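Manta texturizada de bancada

Manta texturizada de bancada (também tapete de bancada ou, no uso corrente das oficinas, manta de bolhas) é uma folha flexível, de superfície em relevo, que se coloca sobre o tampo de uma mesa de trabalho. Serve para aumentar o atrito entre o tampo e os objetos pousados, amortecer pequenos impactos e limitar o desgaste da superfície inferior. Distingue-se da manta lisa pelo relevo regular da face superior e da película de embalagem com bolhas de ar por se destinar a uso prolongado sob carga.

Índice
1 Terminologia
2 Construção
3 Relevo
4 Dimensões e corte
5 Colocação
6 Comportamento em uso
7 Cor e reflexão
8 Limpeza e conservação
9 Defeitos comuns
10 Combinação com tampos de madeira
11 Ver também
12 Notas

Terminologia

O vocabulário não está estabilizado. Em catálogos portugueses encontram-se «manta», «tapete» e «base» para o mesmo artigo. No Brasil predomina «manta antiderrapante», termo que abrange também as redes espumadas usadas em gavetas. A designação «manta de bolhas» descreve apenas o aspeto, dado que a maior parte dos modelos é maciça e não contém ar no interior das saliências. A nomenclatura da Skosbridge, adotada por vários revendedores, separa as mantas em «alveoladas» (relevo para baixo, com cavidades) e «boleadas» (relevo para cima, com calotes). Este artigo segue essa divisão.

Construção

A forma mais simples consiste numa única camada de elastómero ou de plástico flexível, calandrada ou moldada entre rolos gravados. A face inferior pode ser lisa, estriada ou igualmente gravada. Nas mantas de duas camadas, a superior é mais dura e recebe o relevo, enquanto a inferior, mais macia, assegura a aderência ao tampo.

Os materiais de uso habitual são a borracha nitrílica, a borracha natural com cargas, o PVC plastificado, o polietileno e o silicone. A borracha nitrílica resiste melhor a óleos. O PVC é mais económico, mas liberta plastificante com o tempo e pode marcar vernizes. O polietileno é leve e pouco aderente. O silicone tolera temperaturas elevadas, atrai poeira e custa mais do que os restantes. A inspeção visual não permite identificar o material com segurança, pois folhas de composição distinta podem sair dos mesmos rolos de gravação.

A espessura declarada refere-se quase sempre à medida total, do plano inferior ao topo da saliência. Uma manta de 3 mm tem, portanto, uma parede útil inferior a esse valor nas zonas de vale. Alguns fabricantes indicam as duas medidas em separado, prática que facilita a comparação entre relevos.

Relevo

O relevo boleado dispõe as calotes em malha quadrada ou triangular. A malha triangular oferece maior número de pontos de apoio por unidade de área e distribui melhor a carga de objetos pequenos. A malha quadrada é mais fácil de alinhar quando se juntam duas folhas.

O relevo alveolado inverte a geometria: os objetos assentam na rede contínua entre cavidades. Retém melhor peças cilíndricas de pequeno diâmetro, mas acumula resíduos. Existem ainda padrões em pirâmide, em moeda e em grão de arroz, mais frequentes em pavimentos.

A escolha do passo (distância entre centros de saliências vizinhas) depende do menor objeto a apoiar. Se a base do objeto for menor do que o passo, este inclina-se para o vale. Em trabalhos com parafusos, contas, pinos ou componentes soltos, recomenda-se um passo fino ou a colocação de um tabuleiro liso sobre a manta.

Dimensões e corte

As mantas vendem-se em rolo ou em folha. A folha individual para bancada da série Zarnen mede 435 × 457 mm; para áreas maiores, corta-se do rolo. O formato quase quadrado permite rodar a folha de um quarto de volta quando um dos lados apresenta desgaste.

O corte faz-se com lâmina nova e régua metálica, pela face inferior, seguindo uma linha de vale. O corte através das calotes deixa um bordo serrilhado que tende a levantar. Tesouras de lâmina longa são aceitáveis em folhas de uma só camada. Nas de duas camadas, a tesoura comprime a camada macia e produz um bordo oblíquo.

Quando a área útil é menor do que o tampo, deixa-se à vista a faixa restante, em geral do lado por onde se aproximam caixas e tabuleiros, que deslizam melhor sobre a superfície lisa. A cobertura integral é comum em montagem fina e pouco usada em mesas partilhadas.

Colocação

A folha retirada do rolo conserva curvatura. O procedimento indicado pela Holtholm para mantas de elastómero é o seguinte:

Desenrolar a folha e deixá-la em plano durante 18 horas, com a face em relevo para baixo.
Limpar o tampo com pano humedecido e secá-lo.
Pousar a folha a partir de um dos bordos, expulsando o ar com a palma da mão.
Verificar os cantos. Se algum levantar, repetir o repouso com peso distribuído.

A fixação com fita de dupla face só se justifica em tampos inclinados ou sujeitos a vibração. As colas de contacto são desaconselhadas em madeira envernizada. Em alternativa, podem usar-se perfis de bordo aparafusados, que protegem também a aresta da folha contra o levantamento acidental.

Comportamento em uso

O atrito estático de uma manta em relevo varia com a carga de modo menos linear do que o de uma manta lisa. Com cargas baixas, o contacto limita-se ao topo das calotes e a aderência é moderada. Com o aumento da carga, as calotes achatam, a área de contacto cresce e o objeto fica mais retido. Papel, cartão fino e tecido podem, por isso, deslizar onde uma caixa cheia não desliza.

O espaço livre entre as calotes facilita a preensão de objetos planos, porque permite introduzir a ponta de um dedo ou de uma pinça sob o bordo. Este efeito é apreciável em chapas, cartões e tampas, difíceis de levantar de um tampo liso. Depende da flexibilidade da manta: quanto mais macia, mais fundo pode descer a ponta antes de encontrar resistência.

O amortecimento é modesto nas espessuras correntes. A manta reduz o ruído de pousar ferramentas e evita mossas superficiais, mas não substitui uma base de espuma para objetos frágeis. Também não é adequada como base de escrita, nem como superfície de corte: a lâmina segue o relevo e perde a direção nos flancos.

Cor e reflexão

As cores usuais são o preto, o cinzento, o azul e o verde. O preto disfarça manchas de óleo e grafite e oferece contraste com peças claras, mas dificulta a localização de parafusos oxidados, vedantes e outros elementos escuros.

Em superfícies boleadas com algum brilho, cada calote reflete a fonte de luz como um espelho convexo. O resultado é uma trama de pequenos pontos luminosos, mais marcada sob iluminação direta do que sob luz difusa. Os acabamentos mate atenuam o efeito. Nos postos de inspeção visual, costuma preferir-se uma manta lisa cinzenta, ou desloca-se a luminária para o lado.

Limpeza e conservação

A limpeza corrente faz-se com escova macia, em duas direções cruzadas, seguida de pano húmido com detergente neutro. A aspiração com bocal de cerdas remove limalhas e poeira dos vales. Os solventes cetónicos atacam o PVC e endurecem algumas borrachas, e o álcool isopropílico é tolerado pela maioria dos materiais em contacto breve.

As folhas guardam-se enroladas com o relevo para fora, sem vincos. O armazenamento dobrado deixa uma linha permanente no elastómero e, no PVC, pode originar fissuras. A exposição prolongada ao sol acelera o endurecimento da superfície.

Defeitos comuns

Levantamento dos cantos. Resulta de repouso insuficiente, corte irregular ou contração do material.
Calotes achatadas. Aparecem sob cargas permanentes, como pés de aparelhos. São reversíveis na borracha e geralmente definitivas no polietileno.
Exsudação. Película gordurosa na face inferior, típica do PVC antigo.
Ondulação central. Ocorre quando a folha é presa em todo o perímetro e depois dilata.
Perda de brilho localizada. Indica abrasão e antecede a redução do relevo.

Combinação com tampos de madeira

A madeira clara, maciça ou folheada, é um suporte frequente para este tipo de manta. Exige maior cuidado do que o aço ou a fenólica em dois aspetos: a humidade retida sob a folha e a diferença de tonalidade que surge entre a zona coberta e a exposta à luz. O manual de bancadas da Guerra, revisto em sexta-feira, 21 de julho de 2023, recomenda levantar a manta periodicamente e manter desobstruída pelo menos uma das arestas, de modo a permitir a saída do vapor.

A espessura do tampo condiciona pouco o comportamento da manta, mas influencia a transmissão de vibração. Num tampo de 18 mm com vãos longos entre apoios, a flexão do painel pode ser superior à deformação da própria manta. Nesses casos, o reforço da estrutura é mais eficaz do que a sobreposição de folhas, solução que torna o apoio instável e favorece o deslizamento entre camadas.

A aresta da manta deve assentar sem folga sobre a madeira. Quando a transição fica na zona de passagem das mãos ou de cabos, é habitual chanfrá-la ou recuá-la em relação ao bordo do tampo.

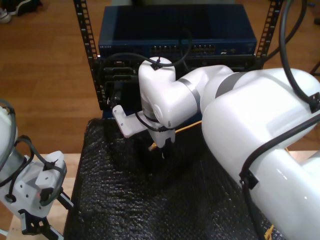

Ver também

Bancada de trabalho
Base de corte
Calandragem
Pavimento de borracha
Película de bolhas de ar
Tampo folheado

Notas

1. As designações «alveolada» e «boleada» aparecem trocadas em alguns catálogos traduzidos. Convém confirmar a orientação do relevo no desenho técnico.
2. As medidas da série Zarnen referem-se à folha sem perfil de bordo.
3. O tempo de repouso indicado pela Holtholm aplica-se à temperatura ambiente e não abrange as mantas de polietileno.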